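Stallano

Stallano is a bittersweet aperitif made from orange peel, gentian root and fennel seed. It is bottled at 14 percent alcohol by volume and is usually served cold, either over ice or lengthened with soda water. The drink is produced in the town of Fullton by the Jakdale distillery.

History

The recipe was developed by Mahnaz Kermani, a pharmacist who sold small batches from her shop. Her first version contained 30 botanicals and was considered too bitter by most customers. She later worked with the distiller Cristian Flores, who cut the list and added cane sugar. Jakdale bought the recipe in February of the following year and has made the drink ever since.

Production

The peel and roots are steeped separately in neutral spirit for 54 days, then strained and blended with white wine. Fennel is added last. The blend rests in steel tanks before filtering.

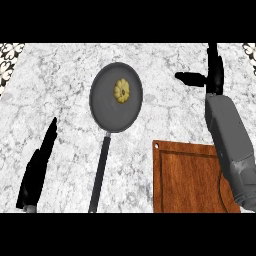
Frying pan on a marble countertop, computer rendering

Use in cooking

Stallano is also used in the kitchen, mainly in pan sauces for pork and duck. The cook Negin Rostami included a glaze of Stallano, butter and shallots in her book Siqueira, named after the restaurant where she trained. The alcohol is reduced over medium heat before the butter goes in.

Variants

A dry version with less sugar went on sale on July 25, 2020. It is sold only at the distillery shop.

See also
Aperitif
Gentian
Vermouth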